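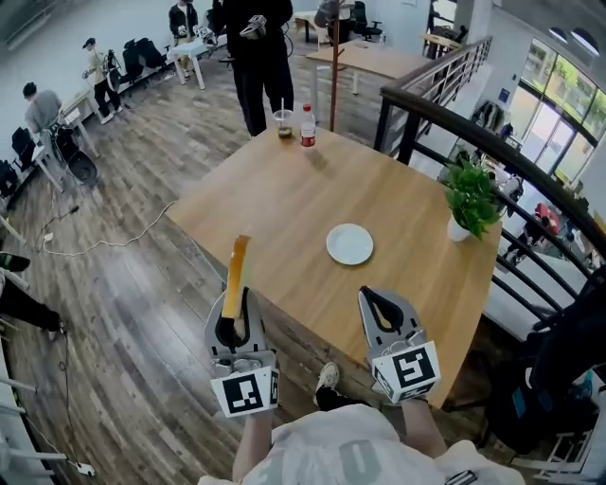

Search the archive Search Go Advanced

From: Reynaldo Cabrera
To: Dradasthorpe Allotment & Orchard list
Date: May 14, 2018
Subject: Re: water butts vs. the standpipe

Colm Gallagher wrote:

> Has anyone on the lower plots looked at what we pay for water now?
> The bill since January is 1,788 gallons over what we used in the same
> stretch last year and I can't see where it goes. I'd rather we put
> in barrels off the shed roofs than argue over the standpipe all
> summer. Koller sell a barrel with a proper lid. Is it worth asking
> them for a price on a few? Also does anybody know if the Dedeo
> fittings go on a standard downspout, the old ones didn't.
>
> Colm

Colm — quick one, on my way out the door.

Yes to barrels. Have had two on my shed for a couple of summers. Would not go back. But not the Koller ones, lid is fine, spigot is junk. Set too high up, you lose the bottom few inches every time and then it goes green and stinks. Mine are Brarkarer, uglier, spigot right down at the base. Paid 293 for the pair with the stands. Shop around, that was full price.

Dedeo fittings: yes and no. The new diverter goes on a standard square downspout fine. Round pipe you need the adapter and it leaks unless you wrap the threads. Took me an afternoon to work that out, and a lot of swearing.

Stands matter more than people think. Full barrel is HEAVY. Put it on pavers, level, tamp the ground first. Cinder blocks on bare soil will sink on one side come the first wet week and then the whole thing leans on your shed. Ask me how I know.

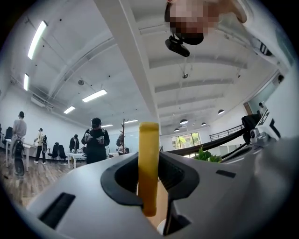
Other thing is mosquitos. Screen over the inlet, fine mesh, not the stuff that comes in the box. Check it after every big storm because the leaves mat down on it and the water just runs off over the side. Empty the lot before the hard frosts and leave the spigot open. I forgot one year, split the barrel top to bottom.

On the extra water — I would look for a leak before blaming anybody. The joint by the compost bays has been soggy since January and it hasn't rained enough for that. Close the shutoff one evening, read the meter, read it again in the morning with everything still off. If it moved, and the meter is upstream of the shutoff, that stretch is your leak. If it didnt move then it's further down, or it's somebody's hose left on a timer.

Please dont run soaker hoses off a barrel by the way, not enough presure unless you raise it a good bit. Watering can is faster.

I can bring my spare diverter over if you want to try it for size against your pipe. Keep it as long as you need. Want the hole saw back though.

Rey

Contact the list owner | © Dradasthorpe Allotment & Orchard list | Back to top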